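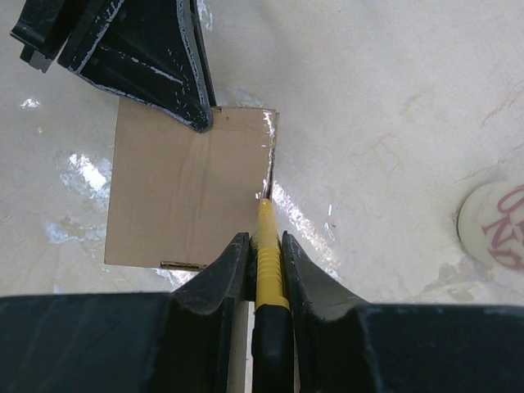 Two arms, one bench, 6 evenings so far, and I'm still grinning! Selorm Lamptey and I have the Allirach pair bolted down at the Trakden workshop at last.
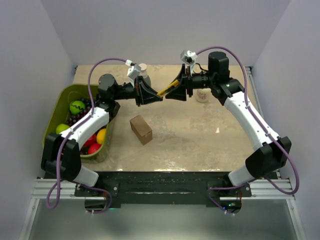
Our big job this month is handovers, one arm giving something to the other. Pens were too fat, so we like a thin yellow stick of a thing between the grippers, with the little cardboard box standing under them as a landmark (the purple cables still need tidying, I know).

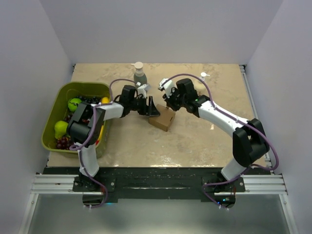
Senyo Addo rewrote the homing routine, and startup is so much calmer now. Next up is a softer stop on the elbows. 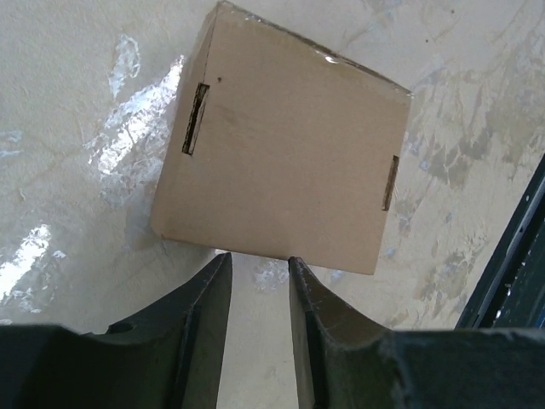 Lifting is my bit, and I've been fussing over approach angles all week. A box with a slot cut near each side gives the fingers two places to aim for, and plain tan cardboard on a shiny cream surface is a nice test for the wrist camera. Come by on 19 Oct 2023 and have a go!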